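Can I wash a woven cotton tablecloth with fringe without wrecking it?

Posted in Home & Laundry, Dec 20, 2020

Hi everyone! I've been reading this board for ages and finally have something to ask. My aunt passed a woven tablecloth on to me in October, off-white and beige with long loose fringe, and I'm a little scared of it. She always sent hers out to be cleaned, but the place she used has closed and the next nearest one is a long drive from us. I'm fairly sure it's all cotton, though there's no tag anywhere that I can find. It has a coffee ring near one end and a general tired look, and I'd love to have it fresh before my in-laws come. Can it go in the machine? And is there any trick to keeping the fringe from turning into one big knot? Thank you so much, and sorry this got long.
Marigold358

Octavio Arancibia
Welcome, and please don't apologize, half of us are here because we like reading about other people's laundry. I've washed cloths like yours for years (my mother wove a few of them herself, on a loom that took up most of our dining room) and I think you'll be fine if you go slowly.

Start with the coffee. Mix a little plain dish soap into cool water, dab it on from the back of the cloth, and let it sit for 10 minutes. Then rinse and look at it in daylight before you do anything else. If there's still a shadow, do it again. Please keep it away from the dryer until the ring is completely gone, as heat will set it for good.
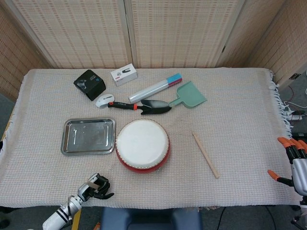
For the fringe, gather it into small bunches and tie each one loosely with white cotton string. Colored yarn can bleed, and I learned that with a red one and a cloth I was very fond of. Fold the whole thing so the bunches are on the inside, slip it into a zippered mesh bag, and run it cold on the gentlest cycle your machine has, with the slowest spin. Half your usual detergent is plenty, and no fabric softener, which leaves a film on cotton.

Take it out as soon as the machine stops. Untie the bunches while they're damp and comb them straight with your fingers, or a wide-tooth comb if you're patient. I dry mine flat on towels over the spare bed. It may come out a touch shorter than it went in, and woven cotton does that the first time, so if yours only just fits the table now you might want to hand wash it in the bathtub.

Good luck, and let us know how it turns out!

tundell16
just wash it cold. mine has been through the machine 200 times and its fine. fringe gets messy but I trim it

Su
I agree with nearly all of Octavio's advice, and I'd add one small thing. Before you wet the whole cloth, press a damp white rag against the darker threads for a minute or so and see if any color comes off. The beige in mine was dyed and it did run a little, and I was very glad I'd found out on a corner! If yours does the same, wash it by hand in cold water and don't let it soak. I'd also go easy on trimming the fringe, as on some of these cloths the fringe is what keeps the last rows from coming loose. If you iron it, do it from the wrong side while it's still slightly damp, and leave the fringe alone.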